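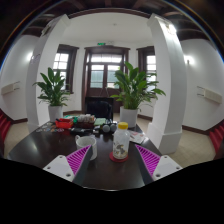 The dark brown table at the Heleo open house, with the yellow-capped bottle on its red coaster.

I almost skipped the Heleo open house this July, and I'm so glad I didn't! It's 32 miles from my place and the last stretch is all gravel, but a friend had been going on about their tabletop rooms for months (rooms set up with ordinary household stuff, the way people live with it), so off I went with a coffee and half a bagel.

You check in at a desk by the side door and they hand you a paper sticker. Mine was number 781. Valentin Ciobanu took our group around, five of us plus a very patient teenager, and he talks fast, so stay near the front if you go.

My favorite stop was the big dark brown table. It's so glossy the lights leave soft white patches all over the top, and I immediately thought of my aunt, who would have had a cloth over it in ten seconds. There was a white mug next to a clear bottle with a bright yellow screw cap and a cartoony print on the lower half, and the bottle had its own round red coaster. I want that coaster. I asked Valentin where it came from and he had no idea, sorry.

Farther back it got more like my own dining table on a bad week – a bright red plastic basket with dark things in it, little round and colored flat pieces scattered off to the left, a reddish-brown tray holding a bunch of pale packaged items. I liked that a lot. So many of these places show you a bowl of lemons and call it a home.

We spent a good while talking about trays versus baskets. The woman beside me was firmly a tray person (you can see what you've got). I'm a basket person, mostly so I can shove the whole thing on a shelf when the doorbell rings. Valentin wouldn't pick a side.

After that came the Zirkura room, which was all shelving and a bit chilly, and then cookies in the hallway. The oatmeal ones went first.

Parking is free but the lot is small, so we ended up on the grass. Doors open at 10 and it was already filling up when I left before lunch. Bring a sweater for the Zirkura room, and ask for the long tour at the desk, they don't mention it otherwise.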